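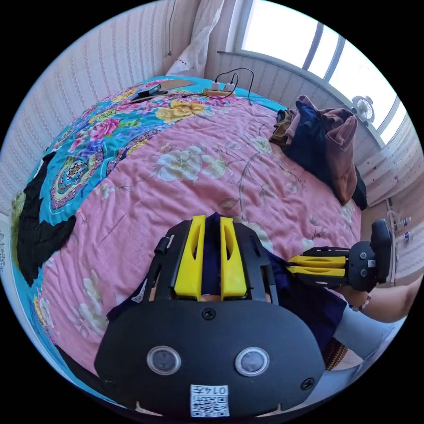 Hand-held grippers over a bed of clothes, Plarnis project

PEOPLE WANTED FOR THE PLARNIS OPEN DAY AND CLOTHING SESSIONS

Plaretti is looking for adults in and near Rarnton to take part in the Plarnis open day on 7 March 2023, and to sign up for paid sessions afterward if they like the work. You do not need to know anything about robots. You need two working hands and some patience with shirts.

Place: Briem House, Rarnton, side entrance
Doors open: 9:30 a.m.
Last demonstration starts: 4 p.m.
Cost: free
Contact: Heidrun Mösli, Plarnis front desk

What the project does

Plarnis is our household clothing project. People handle ordinary clothes with a gripper in each hand, and the recordings go to the team that teaches robot arms to do the same jobs. The work takes place in bedrooms, on beds, with the kind of stuff that piles up in a bedroom. We tried a bare table the first year. It went faster, and the results were not much use once the arms met a quilt.

The jobs are simple to describe. Spread out a T-shirt. Fold in the sleeves. Pick up a pair of pants by the waist and lay them flat. Move a folded item to a stack without undoing it. With your bare hands you would do any of these without thinking. With two fingers per hand it takes some learning, and most people are slow for the first half hour.

What happens at the open day

Visitors come in groups. Each group gets a short talk, then watches one full round of folding by an experienced participant, then tries the grippers. You can stay for one round or for several. If you only want to watch, that is fine, and you will not be asked twice.

In the hall there will be a robot arm working on towels. It runs for part of the day and rests for part of the day. Please stay behind the tape while it is moving. The engineers will answer questions between runs.

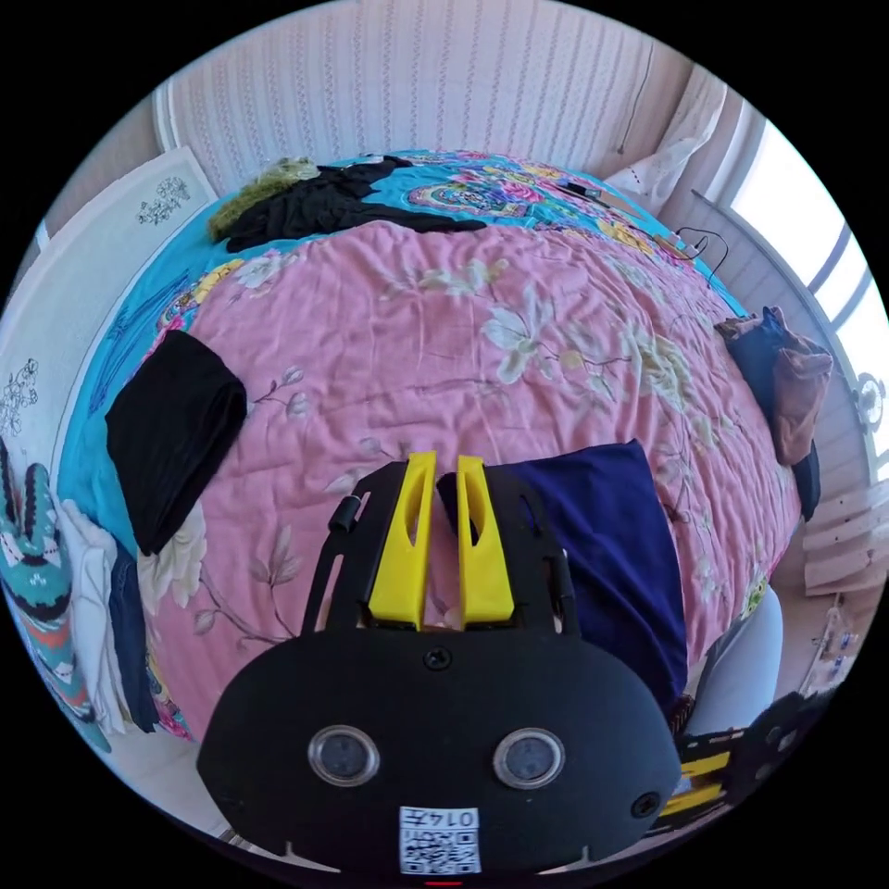

Analyn Sebastian told us after the September demonstration that she had come to see the arm and ended up spending most of her visit at the bed. She said the first shirt was a mess, the third was passable, and that her wrists were tired before her fingers were. She also said we should have told people to eat lunch first. We have moved the coffee and sandwiches to the front room this time, and they will be out from 11 a.m.

Who we are looking for

For the open day, anyone 18 or older who can stand for an hour. Tell us when you register if you need a chair. Some of the work can be done sitting down, though not all of it.

For the paid sessions that follow, we need people who:

can come to Briem House at least twice a month
can lift a laundry basket
do not mind being recorded while they work (we record the clothes and the hands, and now and then a sleeve or a shoulder gets in)
can follow a printed list of tasks in English
will say so when something went wrong with a round, so we can mark it

Left-handed people are very welcome. Most of the people who signed up in September were right-handed, and it shows in the recordings.

We are not looking for speed. A person who folds slowly and does the same thing each time is more useful to us than a person who rushes. If you drop a shirt, leave it dropped until you can pick it up with the grippers. Those rounds count too.
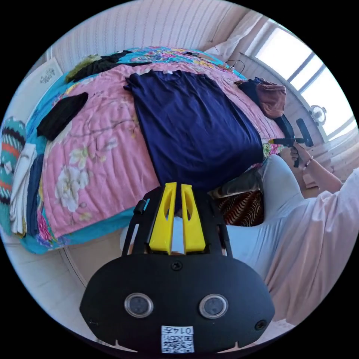
Plaretti Notices, No. 294, page 3

Pay and hours for the sessions

A session runs 3 hours with two breaks. Pay is $300 for a block of four sessions, paid at the end of the block by check or bank transfer. If you leave before the block is done, you are paid for the sessions you finished. Travel inside Rarnton is not covered. If you live outside town, ask Heidrun Mösli before you book, as there is a small fund for bus fares.

The open day itself is unpaid. You are a guest that day and can leave whenever you want.

Sessions are mornings or afternoons. Evening sessions were tried and dropped. The rooms depend on daylight from the windows and the recordings made under ceiling lamps did not match the rest.

Clothes

We supply the clothes. You may bring your own if you would like them used: T-shirts, sweaters, pants, socks, scarves. Nothing with a person's name on it, please, and nothing you would be sorry to see stretched. Everything should be clean and dry. We are aiming for 300 different garments by the end of the spring and are short on knitwear and children's sizes. Donated items can be left at the side entrance on the open day in a bag marked Plarnis.

What to wear

Sleeves that do not hang past the wrist. Shoes you can stand in. Rings and bracelets may stay on if they do not catch on the handle. Coats and bags go in the front room, where there are hooks but no lockers.

Recording and privacy

Everyone who handles a gripper on the open day signs a one-page form first. The form says what is recorded, who sees it, and how to have it removed. You can ask for removal up to six weeks after the day, by phone or in writing. Visitors who only watch will be kept out of the recording area and do not need to sign. Please do not take your own photos in the bedrooms. The hall and the garden are fine.

Getting there

Briem House is on the north side of Rarnton, past the feed store. The parking lot holds a few cars, so use the street if you can. The side entrance has one step and a ramp. The bedrooms we use are on the ground floor. There are stairs to the office, but you will not need them.

How to sign up

Call or stop by the Plarnis front desk on weekdays between 9 a.m. and 3 p.m. and ask for Heidrun Mösli. Give your name, a phone number, whether you want a morning or an afternoon group, and whether you want to try the grippers or only watch. If you already know you are interested in the paid sessions, say so and we will put your name on that list as well. Signing up for the open day does not commit you to anything more.

Groups from schools and clubs should call first, since the bedrooms are small and we have to split larger parties. Walk-ins will be let in if there is room in the next group.

People who took part in September do not need to fill out a new form, but please check with the desk that we still have your right phone number.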